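2020-05-11

I went over to the shared workshop at Hurnport to see the two-arm table that Selina Gisler and a few other members have been building. I had read her posts on the members' list and wanted to see how much of it I could copy at home. These are my notes, tidied up a little.

## Getting there

The workshop is on the Sedholm road, behind the tile warehouse. The sign is small and I drove past it. Ring the bell at the side door, as the front one stays locked. Visitors sign a sheet and pay nothing, but there is a tin for tea. The metalwork side was in use and fairly loud, so we did most of our talking in the back room.

## The table

The project is called Jaltero. It started in January as a single arm on a kitchen worktop at Selina's house. The arm shook the worktop every time it stopped quickly, and anything standing upright fell over. The second version moved to the workshop and got a proper base: a planked wooden top with black aluminium extrusion all the way round it. The arms are mounted on the extrusion and not on the wood, so the top can be changed without moving them.

The extrusion came second-hand from Ortner, a firm that clears out old shop fittings. Selina paid 200 for the lot, including a bag of corner brackets. The whole table has cost 1,355 so far without the arms. She keeps a spreadsheet and showed it to me. The biggest single line after the metal was cable, 644, and she said most of that was buying the wrong length and then buying it again.

Squaring the frame took two evenings. They measured corner to corner, loosened the brackets, tapped one side over and measured again. I asked if a welded frame would have been easier. She said yes for stiffness, but they have moved the arm mounts three times and would have had to cut it up.

## The software

The control program runs on an ordinary desktop machine with Linux on it. Each arm has its own settings file. The positions of the table edges are typed in by hand, and if someone moves a base by a finger's width the file has to be changed too. Forgetting this is the usual cause of a gripper hitting the wood. There are a few dents.

There is a speed limit in the settings which visitors aren't allowed to touch. I tried guiding one arm by hand with the motors off. It was heavier than I thought it would be, mostly at the elbow.

## The can job

The present job is sorting drinks cans. Selina picked cans because they are free, they are all close to the same width, and a dented one can go in the recycling. The back of the table has a thin upright divider, with a raised wooden platform to the right of it. The platform changes the height the gripper has to reach, and most of the recent work has been on that.
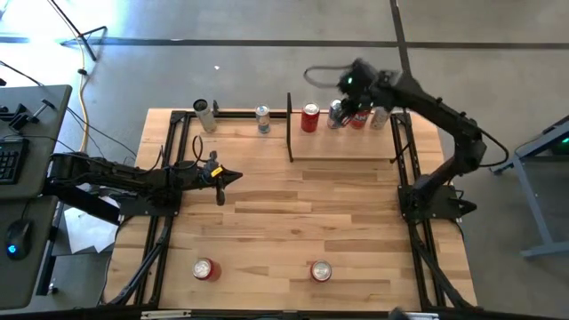
Why do the arms need a table of their own when a sturdy desk would hold them?

The distance between the two bases has to stay the same, and on a desk the clamps creep a little each time an arm stops or changes direction. With both bases on one frame, the measurements in the settings file stay good for weeks.

Cans lying down are harder than cans standing up, according to Selina. They roll if a finger touches one side first, so the gripper has to come down level and close slowly. She has tried rubber tape on the fingers and is now trying thin foam.

## Notes for my own build

- Buy the extrusion first and cut the top to fit it.
- Draw the cable route on paper before ordering any cable.
- Leave slack at the wrist. A tight cable pulls the last joint off its mark.
- Mark the base positions on the frame with a scriber.
- Ask Ortner about brackets. Selina bought 36 and still has a few left over.

I have room for one arm, possibly two if the lathe goes. Selina has lent me her drawing of the mounting plate and wants it back by the next open evening.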